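Skomovora Block Set — Set-Up Guide
Section 4: Laying Out the Play Surface

Read this section before opening the bag of cubes. You will not, but we have done our part by asking.

What you need
Skomovora wooden cubes
One roll of black Vestum cloth tape
A flat, light-colored tabletop
A damp rag
A ruler, or confidence

4.1 Preparing the table

1. Clear the table. Mugs count as things.
2. Wipe it down and let it dry completely. Tape put on a wet table stays there until lunch.
3. Check for wobble by leaning on each corner. Fold up some cardboard if you must.

Note: Scratches and stains do not affect play. Customers have written to us about sanding, repainting and, in one case, replacing the whole table. Please go outside for a while instead.

4.2 Taping the square

4. Cut four strips of tape, each 17 centimeters long.
5. Lay the first strip parallel to the front edge of the table and press from the middle outward.
6. Add the other three, overlapping at the corners. Leave the inside bare.
7. Rub the whole outline with the back of a spoon.

Caution: Do not use the tape on varnished antiques. Goel Furniture Oil will hide some of the damage but none of the guilt.
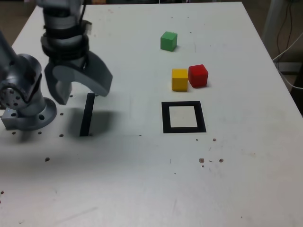

Cubes go on the table last, outside the square, with enough space between the tape and the nearest cube for a hand to get in. They do not need to be spread out evenly. The red and yellow ones can sit side by side, touching, with the green one farther back, and the square in front of them stays empty until play begins. An old, marked-up white top works perfectly well, brown spots included, as long as the tape stands out against it.

4.3 Before you start

8. Look at the square from where the players will sit. If it seems crooked, move your chair — it is quicker than retaping.
9. Put the tape away. Left out, it will be used on the cat.

Note: Replacement cubes are part no. 498. The Tekomura storage tin is part no. 687 and is sold separately, as tins are.

For scoring, go to Section 5 on page 11.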